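Workshop > Notebook > 2019 > Linseed putty trials, entry 6

June 26, 2019

Carried on with the putty for the Rerkano sashes. Damian Bielecka was in from eight and had already knocked the last of the old glazing out of the landing window, so we had a bare frame to test on and no excuse for putting it off.

Batch C is the one to keep an eye on. Same whiting as before, from the Pevia sack, but boiled oil in place of raw and mixed stiffer. 605 g of whiting, oil added a spoonful at a time until it stopped crumbling. I didn't weigh the oil, which I should have. Damian thinks we were a spoonful over what we used for B. Kneaded it on the slab, wrapped it in polythene and left it while we primed.

Priming: thin coat of the Quartey oil primer in the rebates only. The bottom rail took it in straight away and needed a second coat. The old timber there is softer than I'd like, and I can push a thumbnail into it for 50 mm along from the left-hand joint. Marked it in pencil. It will want cutting out and a piece let in before this window goes back, but it will do for a putty test.

Batch A (raw oil, soft) – pulled a bead off the offcut this morning and it is still like chewing gum underneath. Skin on the outside, wet inside. It wrinkled when I dragged the knife over it. I don't see us using A on anything upright.

Batch B (raw oil, stiffer) – better. Holds its shape, took a clean line from the knife, slight sag at the bottom corner of the test pane. Fingerprint still shows if you press hard.

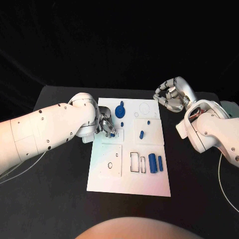
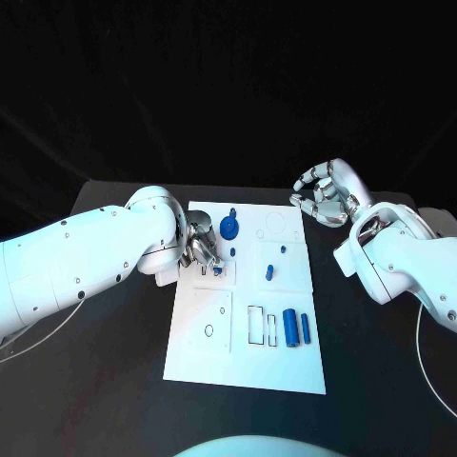
Batch C went in after dinner. Back putty first, thumbed into the rebate, then the glass pressed down evenly at the edges until it squeezed out on the inside face. Sprigs at the sides, then the facing putty. It was hard work to start with and I had to warm each lump in my hands before it would run along the rebate. Once warm it behaved well. Corners mitred cleanly with the narrow knife. The wide one drags, and I think the edge has a burr on it. Stone it before next time.

Damian did the right-hand side and I did the left, and his is neater. He holds the knife lower and takes the whole length in one pass. I stop halfway to look at it and leave a step. Going back over the step only made it worse, so I cut that length out and did it again.

Sight line: we set the putty to finish just short of the inside edge of the glazing bar, so that the paint can lap on to the glass without being seen from indoors. Checked from inside at both ends and in the middle. Slightly proud on the top rail. Trimmed.

Left the pane flat on the trestles. I'd like to stand it up tomorrow afternoon and see if it moves. If it hasn't slumped by the end of the week I am happy to say C is our mix, and then we make enough for the other sashes in one go so they all match.

Rang Harpreet Gosselin about the glass. The cylinder glass for the stair window won't be here until October, so those sashes will have to wait, and she would sooner have them boarded than fitted with modern float for the summer. She also asked whether we had tried the ready-made Gruvex putty. We haven't. Damian used it at his last place and says it is fine but too white. I said we'd put up one pane with it next to C for comparison and she is going to send a tub.

Also needing doing:

Sprigs – we are down to the last 2 packets.
Oil lid was left off again. There is a skin on the top of the raw oil, so strain it before anyone uses it.
Rags went out on the line. Please don't leave oily ones balled up in the bin.
Left-hand joint of the bottom rail on the landing sash: find a bit of old pine for the repair. There may be some in the rack behind the bandsaw, otherwise ask Harpreet, who kept the skirting from the back bedroom.

Question for next time: does the primer want to be fully dry before the putty goes in? It was still slightly tacky on the bottom rail today and the putty seemed to grip better there than on the sides. Could just be the second coat. Try one rebate tacky and one dry on the same offcut and cut through both when they've set.

Recent entries
Linseed putty trials, entry 5
Stripping the landing sash
Sash cord and weights: what we have in stock
Bandsaw blade change
Primer on old pine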